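Thread count is the wrong number to print on a packet

Bed linen is sold in this country on a single figure, and the figure says very little. Thread count is the number of warp and weft threads in a square inch of cloth. A shopper comparing a set marked 270 with one marked 1,265 will assume the second is better made. In most cases it has been woven from multi-ply yarn, with each ply counted as a separate thread.

There is a physical limit to how many single threads fit in an inch. Past that point the number can only rise through thinner yarn or generous counting. Thin yarn wears through sooner, and plied yarn of poor fibre pills and holds heat.

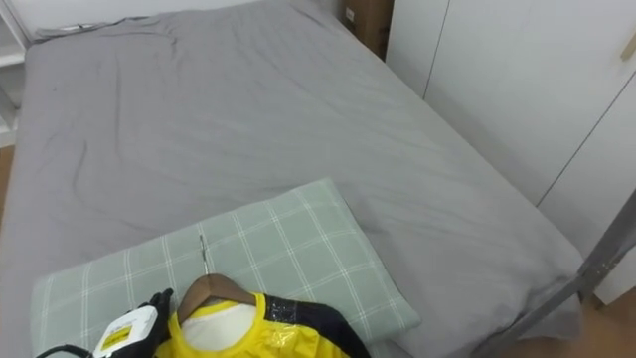 Three other measurements would be more useful: fibre length, weight in grams per square metre, and shrinkage after a stated number of washes at a stated temperature. Mills hold all of them. Renata Nowicki, who bought cloth for Winmont until June, told me the supplier sheets she worked from listed shrinkage to a decimal place – and none of it reached the label.

Shrinkage matters most for fitted sheets. A loss of 2 per cent in length is enough to make the corners of a tight sheet lift, and many households wash hotter than the label allows.

I would require the shrinkage figure on the front of the packet, in type as large as the thread count. Retailers will object that customers do not ask for it. They did not ask for thread count either, until it was printed.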